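Dice tray or just a box?

steltden_dan
Posted 2024-09-01
We play in a break room with white tables and a tile floor, and dice go everywhere. I've started using a light gray box with low sides as a tray.
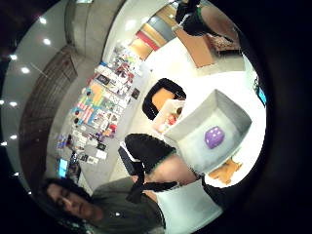
It keeps the rolls off the floor, and that's all I wanted. Anyone see a reason to buy a proper felt one?

Zapata112
Yes. Hard bottoms are loud and the dice bounce. I paid 11 dollars for a folding felt tray and would do it again.

Eilidh Baxter
Disagree. I've used a shoebox lid for years. Put a piece of craft foam in the bottom if the noise bothers you.

Zapata112
Lids go soft at the corners. Mine lasted a month.

steltden_dan
Noise isn't a problem for us. Table space is. Phones, water bottles and a small orange and white plush all end up in the same spot, plus the gray fabric bin.

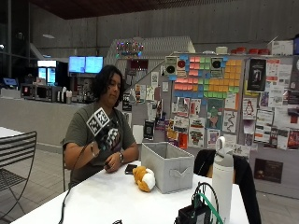

Re: table space

drelon_k
Move the bottle and the bin to the counter by the microwave. Phones go in pockets.

Eilidh Baxter
The bottle, sure. I'd keep the bin on the table and put the phones in it.

steltden_dan
Will try the foam first. Plush stays.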